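プロドビー通信 設備だより
手持ちグリッパー「Plodby」の手入れ、ひと通り書きます!

前回の号で少しだけ触れた手持ちグリッパーのセット、整備のやり方を知りたいという声を拠点のあちこちからもらいました。うれしいので今回は紙面を多めにもらって、ふだん机でやっていることをそのまま書きます。長いです。お茶を用意してどうぞ。

対象はValdebenito拠点で使っている左右一組のグリッパーと、体に付けるハーネス、それに表示器とケーブル一式です。Drumunach拠点の組も基本は同じですが、あちらはケーブルの取り回しが少し違うので、配線の章は読み替えてください。

始める前に

電源を落とし、表示器の画面が消えたのを見てからケーブルに触ります。急いでいるときほどここを飛ばしたくなるのですが、通電したままコネクタを抜くと、次に立ち上げたとき左右の認識が入れ替わることがあります。一度やってしまうと記録を全部見直すはめになります(やりました。半日かかりました)。

用意するものは、毛羽の出ない布、細い綿棒、六角レンチの小さいほう、結束用の面ファスナー、それから整備ノート。アルコールは布に含ませて使い、本体に直接は吹きません。

指の手入れ

いちばん汚れるのは指の内側です。細い棒をつまむ、ボトルを押さえる、カップの縁をはさむ、と一日中なにかに触れているので、糖分や紙粉がうっすら膜になります。見た目はきれいでも、乾いた布でこすると布のほうが灰色になって驚きます。

布で根元から先端へ向けて一方向に拭き、溝は綿棒で。往復でこすると汚れを奥へ押し込むだけです。拭き終わったら指を全開にして、ゆっくり閉じます。左右の先端がぴたりと合えば合格。片側が先に当たるときは根元のねじがゆるんでいることが多いので、レンチで軽く締めます。本当に軽くで大丈夫です。締めすぎると今度は開きが渋くなり、使う人の手首が先に音を上げます。

それから、引き金の戻り。離したときに「すっ」と戻るか、「ぬるっ」と戻るか。文字にすると頼りないですが、組を担当して二週間もすれば誰でも指で分かるようになります。ぬるっとした側はばねの受けに埃が入っているので、カバーを外して払ってください。

マーカーキューブ

グリッパーに付いた白いキューブは、位置を読み取るための大事な目印です。面に指紋や擦り傷が付くと読み取りが飛びます。持つときは角を。面をつまむ癖のある方、今日から直しましょう。

拭くのは乾いた布だけです。アルコールを使うと印刷の黒がにじみます。Estutico拠点で一面だけ薄くなってしまい、原因を探すのに皆で首をかしげたのがこれでした。黒が灰色っぽく見えてきたら、予備のキューブに交換して、外したほうには交換日を書いて箱に戻します。

取り付けの向きも確認します。台座の切り欠きとキューブの切り欠きを合わせ、押し込んで手応えがあったら軽く揺すってみてください。がたつきがあれば台座ごと替えます。テープで止めて一日しのぐのはなしです。揺れは少しずつ大きくなっていきます。

ケーブルと表示器

配線は束ねすぎないのがこつです。きれいにまとめたくなる気持ちはよく分かるのですが、腕を伸ばしたときに余裕がないと、コネクタの根元に力が全部かかります。腕をいっぱいに前へ出した状態で長さを決め、たるみは大きな輪にして逃がします。小さく折り返してはいけません。

断線を疑うときは、電源を入れて表示器を見ながらケーブルを端からそっと曲げていきます。表示がちらついた場所に布テープで印を付けて、交換へ。Valdebenitoの今の束は通算862回の着脱をこなしていて、まだ元気です。立派!

表示器の画面は乾いた布で。角に埃がたまりやすいので、ここも綿棒の出番です。

ハーネス

忘れられがちですが、ストラップの緩みは腕の疲れに直結します。肩と胴を締めてから、両腕を前に出し、机に手を伸ばしてみてください。そこでストラップがずれるなら一段詰めます。汗をかく季節に入るので、6月からは布部分の洗濯を週一回に増やす予定です。替えは棚の上段にあります。

組み上げたあとの試し動作

いよいよ楽しいところです。整備が済んだら必ず卓上で動かしてみます。道具は特別なものではなく、透明なカップと飲み物のボトル、細い木の棒。片方のグリッパーで棒をつまみ、もう片方は指を開いて手元で待たせておきます。

軽くて細い棒は、指の合わせが少しでも狂っていると、つまんだとたんにくるっと回ります。重い物より正直なんですよね。回らずに斜めのまま保てて、カップとボトルの間を通して動かせたら、指の整備はよし。動かしている間はキューブがカメラから隠れないように、手首をあまり内へ倒さないこと。左右を替えて、同じことをもう一度やります。

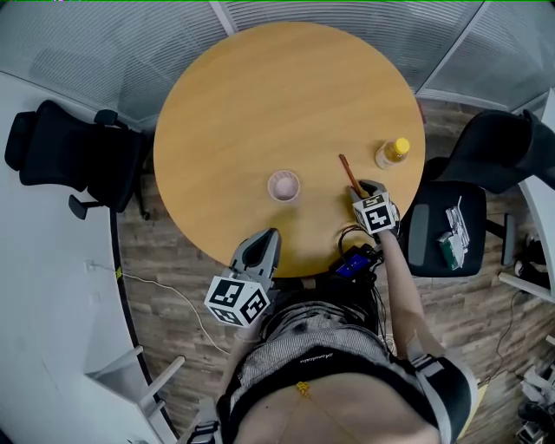 記録の付け方

整備ノートには日付、組の番号、触った箇所、試し動作の結果を書きます。「異常なし」の一言でもかまいませんが、どちらの手で試したかは必ず残してください。左だけ渋い、右だけ飛ぶ、という偏りはノートを並べて初めて見えてきます。

ちなみにValdebenitoのノートは、先日で73ページ目に入りました。つまみ動作の累計は3,000回ほど。指のパッドはまだ一度も替えていません。次の号では、そのパッドの減り具合を拠点ごとに比べてみるつもりです。

予備品について

キューブと面ファスナーは各拠点に2組ずつ置いてあります。使ったら棚の札を裏返しておいてください。こちらで補充の手配をします。ケーブルは取り寄せになるため、ちらつきに気づいた時点で早めに連絡を。

手入れの工夫や「うちはこうしている」という話も大歓迎です。設備だよりの受付箱か、各拠点の整備ノートの余白にどうぞ。余白、毎回楽しみに読んでいます!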